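Councils should own the fibre, and Bruston shows why

I've been waiting years to write a cheerful column about regional internet, and I finally get to. Bruston, a town most of you will have driven past on the way to somewhere with a beach, has switched on its own fibre network. The council owns the cable in the ground. Anybody with a licence and a billing system can sell a service over it. The base plan costs less than what I was paying for a fixed wireless connection that fell over whenever the neighbour's poplars had leaves on them.

I think every shire of that size should be looking hard at doing the same, and I'd like to make the case before the usual objections get a run.

Start with the numbers, because they're lovely. The network passes 3264 premises, and 3000 of those could order a service on the day it opened in June. The remainder are mostly blocks out past the Ham road turn-off, where the trench hit rock and the crew had to go back for a bigger saw. By the end of the first billing quarter 1033 premises had signed up. That's close to one in three, in a town where the big carriers had spent a decade saying there wasn't the demand!

Of course there was demand. People were running dental practices and seed businesses over mobile hotspots. I know a family who did their video calls from the car outside the library — the library had the one decent link in the main street, and the wi-fi reached as far as the second parking bay. When people put up with that, you can assume they'd like a proper connection.

What Bruston got right

The smart decision was to split the jobs. Council looks after the dull part, the ducts and the glass and the cabinets, which will sit there for forty years and barely need a thought. Retail is left to retailers. Noser was first in with a plain unlimited plan, and Plivel followed a few weeks later with a cheaper one for people who only want email and the footy. If you don't like either, you change over without anyone digging up your front lawn.

Compare that with the old arrangement, where the company that owned the copper also sold the service, answered the phone (eventually) and decided whether your street was worth fixing. There was no reason for it to hurry. Where would you go?

I also love that the council published its build map street by street, with dates, and then updated it when the dates slipped. They slipped quite a bit. The east side was eleven weeks behind by the end, and you could watch it happening on the map, which made people far more patient than any glossy brochure would have. I rang the council office to ask when my sister-in-law's place would be done and was told, straight out, that it would be late and by how much. I nearly fell off my chair. 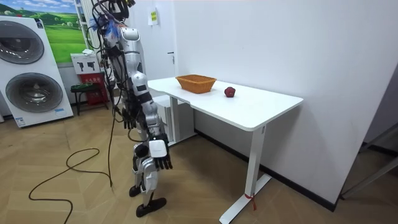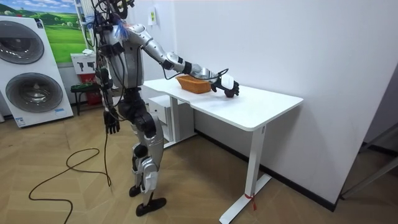 "But councils should stick to roads and rates"

I hear this one at every public meeting, usually from somebody who has a perfectly good connection already. My answer is that councils have been running networks forever. Water is a network. So is the sewer, and so are the roads. Every one of them involves digging a long hole, putting something useful in it and keeping decent records of where it went. Bruston laid a good part of its fibre in trenches that were being opened for water mains anyway, and that saved a packet.

The better objection is about risk. What if the take-up stalls and ratepayers are left holding the loan? That's a fair worry and I don't want to wave it off. There are towns where it could go badly, especially where houses are scattered and half of them are empty outside the holidays. Bruston handled it by collecting pledges before borrowing a cent. There were 193 businesses on that list, each with a small refundable deposit behind it, and the council wouldn't let the contract until they were in. Any shire that can't get its main street to put down a deposit should probably wait, and spend the time finding out why.

The other complaint is that satellite will make the whole thing pointless. I'm a fan of satellite! It's marvellous for farms and for anybody at the end of a long track. But in a town centre, with everyone online at seven in the evening, I'll take the glass every time, and the upload speeds aren't even a contest.

What should happen next

The state could help without spending much. Low-interest loans would do it, along with a standard contract so each council doesn't have to pay a lawyer to invent its own. Access to power poles at a fixed, published price would be even better — pole access held Bruston up longer than the rock did.

Ham is apparently getting a feasibility study together now, with the neighbouring shire chipping in. If you live out that way, turn up when they call for pledges, and bring your deposit.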